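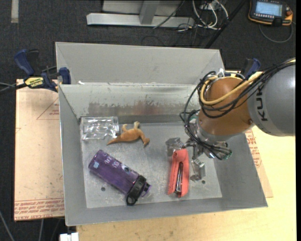
Painted metal bins: care and touch-up

Clear the bin completely before cleaning. Bottles, staplers, plastic packaging and small toys all collect in a general-purpose bin, and grit works its way under them. Sort the contents into keep, return and discard, and wipe each item before it goes back.

Vacuum the corners and any ledge first. Paper scraps stay dry and lift easily at this stage; once wet they stick to the paint.

Wash with warm water and a few drops of dish soap. Two passes are enough. If the floor has drain or mounting holes, clear them with a cotton swab and dry the rims. Standing water in a hole will start rust under the paint.

Reddish or brown marks on a sloping wall may be rust or only transferred color. Rub with a damp white cloth and a little baking soda. Transferred color comes off on the cloth. Rust leaves a rough patch that can be felt with a fingertip.

For rust, sand with 400 grit paper until the edge of the old paint feels smooth. Wipe off the dust, prime the bare metal and apply 2 thin coats of enamel. Follow the drying times on the can. Scuffs that have not reached metal can be left alone.

Storage notes: close staplers before putting them in. Lay bottles down only with the cap tight. Keep heavy tools off the painted slope.

Storkness workshop pages, revised 10th June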